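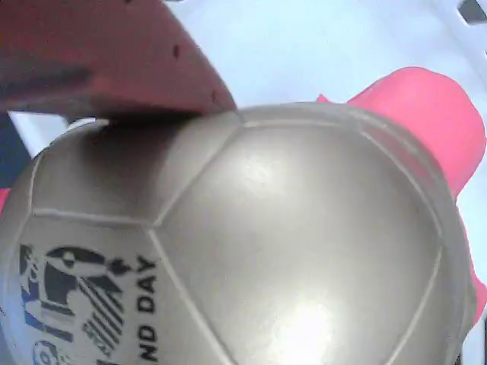
Reading time: 2 minutes

Consumer Claims, Unit 4: Who tested it?
Handout by Hortensia Ayala, 11 Dec 2018

Sporting goods are a good place to start on advertising claims, as most of us have bought some and few of us have checked a word of what the package said.

Take the Talier training ball. The box promises "up to 40% truer flight." Truer than what? The small print names an earlier Talier ball, no longer sold. It doesn't say who kicked it, or how, or what "true" was measured in. I wrote to the company and got a coupon.

Then the survey. Talier says 800 players were asked and most preferred the new model. Read the footnote. Only 300 sent the form back, and all of them had already bought one. People who have paid for a thing tend to like it — or to say so.

Alcides Ospina's reading (in your packet) is kinder to companies than I am. He thinks vague claims are mostly careless. Maybe. The carelessness does seem to run in one direction.

Before next class:
Find one claim with a number in it, on any product you own.
Write down what is being compared with what.
Look for who paid for the test. If you can't find out, write that.

Half a page is plenty. Leave the Tello case for December's second session.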